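New models out on the marble table at Naleven

I stopped by the Naleven building in August meaning to stay for one coffee, and I was still there when they started turning the lights down. The reason was the big round table just past the front desk, where the Veloso design studio has put out the models for its library project. You can walk right up to it, which I love!

The library is planned for the old Kalonine lot, down by the creek, and it has been talked about for so long that I'd half stopped listening. Filipa Tavares, the lead designer, told me the reading room will have 80 seats and the whole thing should take 18 months to build once the permits come through (fingers crossed). She was a lot more relaxed about that than I would be.

My favorite by a mile is the big white model. It has a curved side made of thin upright fins that sweep up as they go, and I kept walking back and forth to look at it from one end and then the other. Filipa says the fins are there to soften the afternoon sun. There's a darker site model too, all brown blocks and gray buildings in rows, and a man next to me spent ages trying to find his own street on it.

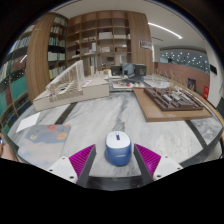 The white model and the site model share the marble table with papers and a blue-and-white mouse.

It's very much a working table, so don't expect velvet ropes. Papers get moved, people lean in, and somebody is usually in the middle of explaining something. I liked that better than the last show they did, where everything was behind glass and you had to squint.

Vilgot Solheim, who built the models with two students, put 800 hours into the set. He told me the fins were the worst of it, and that he glued one whole run of them backward and had to start over. He's already been asked for a bigger version, and he did not look thrilled!

The studio wants comments from neighbors, good or bad. There's a box for them at the front desk, and they've had 14 so far, mostly about parking. Mine was about benches. The models stay out through the end of the month, and the doors are open until 6 p.m. Coffee is at the Jerkska counter across the hall, and the almond cake is worth the line.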